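Project updates | Grants and funding
3 min read
14 comments · 37 shares

Progress report to Ullell – open day, June

Prepared by Felicidad Soriano, Zostelari

The open day was the main activity this quarter. We had 266 visitors between 10 am and 4 pm, and 422 people have now come through since the grant began. Spending on the day was $2,275 against the $3,000 set aside. We would like to carry the difference over to the next school visit.

Chie Shimada ran the robot table. Visitors chose a coloured cube and a spot for it, and Chie set up the move. Younger visitors liked naming the colour. Older ones wanted to know how the arm is told where to go, and how much weight it can lift. Elie Rawashdeh took those questions and has written up the common ones for the website.

Two points came out of the day. The queue got long before lunch, so next time we will hand out time slots at the door. The table also gets direct sun through the side windows, and Elvira Arango is pricing blinds – two quotes are in so far.

The sorting task uses red, yellow and green cubes, with a black square marked on the table as the target. The red cube at the square, in the gripper:

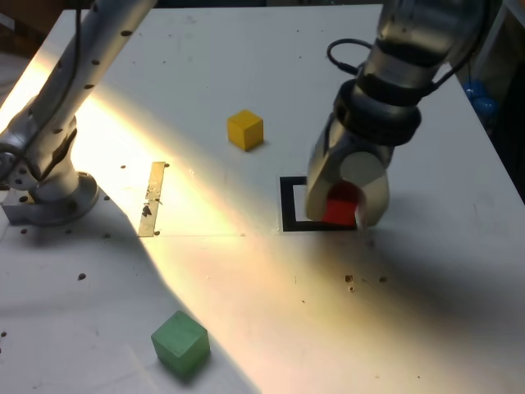
Next steps

Lindiwe Potgieter will confirm the school visit with Luangrath. The feedback forms still need to be typed up, and the totals will go in the next report.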